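Brescombe Household Textile Care Records

Data card, version 2

Summary

The Brescombe Household Textile Care Records are a collection of written entries on how cloth items are washed, dried, stored and mended in private homes. The collection holds 438 entries from 200 households in the towns of Brescombe and Kiminport. It was prepared by the Manninen Institute for Domestic Studies and is kept at the Terholm reading room, where the paper originals may be consulted on request.

The records are intended for students of home economics, local historians, and persons who write care guidance for the general public. They were not designed to test detergents or appliances, and they should not be cited as evidence that one product performs better than another.

Contents

entries.csv
One row per entry. Each row gives the type of item, the main fiber as stated by the household, the washing method, the drying method, and any repair.

households.csv
One row per household. Town, number of residents, and whether the home has a washing machine, a dryer, or an outdoor line.

terms.txt
A list of local words for cloth items and stains, with the standard term used in entries.csv.

notes.txt
Free remarks by the households, lightly edited for spelling.

Surfaces and felted goods

Entries fall under 8 item classes. Class 2 covers table linen, mattress covers and other flat goods. Class 7 covers felted and napped goods, including slippers, hats, piano cloths and the covering of sports balls. Households were asked to name the item in their own words, and the class was assigned afterward by the editor.
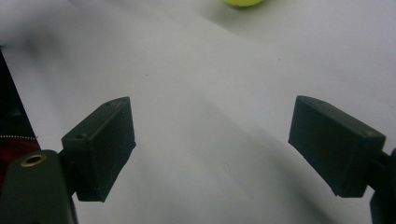
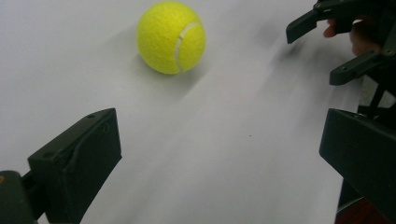
Second picture: tennis ball with felt covering, on a white surface.

Felted goods account for a small share of the collection. Users who wish to study them should read the matching lines in notes.txt, as the fixed columns in entries.csv record little about pilling, matting or loss of nap.

Method of collection

Each household received a printed form and a short guide to filling it in. Forms were completed by hand and returned by mail. Where a form listed several items, each item was entered separately. The editor, Hala Jaber, transcribed all forms and compared every transcription with its original before release.

Fiber content was taken from the household's own statement. No laboratory tests were made. Where the household gave a brand or a store name in place of a fiber, the field was left blank.

Washing temperatures are recorded in the unit used on the form. They have not been converted. The column temp_unit must be read together with the column temp_value.

Known limitations

Kiminport is represented by fewer households than Brescombe, and apartment residents in both towns are few. Outdoor drying is therefore likely to appear more common in these records than it is in the region as a whole.

Forms were sent out in April, and many answers describe spring practice only. Storage of winter blankets is well covered. Storage of summer clothing is not.

The word "soak" was used by some households for a short rinse and by others for an overnight treatment. The original wording is kept in the column method_text and the editor's reading is given in method_code.

Privacy

Names, street addresses and telephone numbers were removed before transcription was released. Remarks that could identify a household were shortened or withheld. Households may ask for their entries to be withdrawn by writing to the reading room.

Changes in this version

Blank drying methods are now coded as "not stated" in place of zero. Duplicate rows arising from two-page forms have been merged. The spelling of stain names has been brought into line with terms.txt.

Citation

Jaber, Hala (ed.). Brescombe Household Textile Care Records, version 2. Manninen Institute for Domestic Studies, Terholm. Released May 24, 2023.

Corrections should be sent in writing to the editor, quoting the entry number and the column concerned.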